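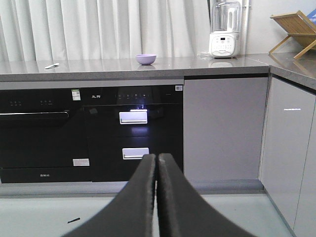
What should you clear off the kitchen counter before a robot demo, or before any big cleanup?
Anything light enough to slide. Cups, wrappers, and loose lids go first, and heavy stuff like the blender can stay in the back corner.

I picked that up on Saturday at the Hesdale open day, where Gerkidcombe had a robot doing kitchen chores all afternoon. I went for the robot and came home with a page of cleaning notes (typical me!). Nermina Ionescu was running the demo and she was happy to answer questions, even my silly ones about crumbs.

A few things I scribbled down:

Leave a bowl a little way back from the front edge of the counter. Sleeves catch the ones on the edge, and so do grippers.

Speckled stone hides crumbs like you wouldn't believe. Bend down and look across it toward the light, then wipe toward yourself with a damp cloth.

Black glass fronts show everything. I use a barely damp microfiber cloth, then a dry one, top to bottom. Check that your oven is off and cool first.

Pleated curtains that reach the counter need a shake once a week, or they collect flour along the hem.

Pick up anything thin and dark from the floor before you mop. Mine is usually a hair tie.

There were about 200 people through the door, so get there early if they run it again in June. The coffee line was longer than the robot line, and the muffins were gone by two.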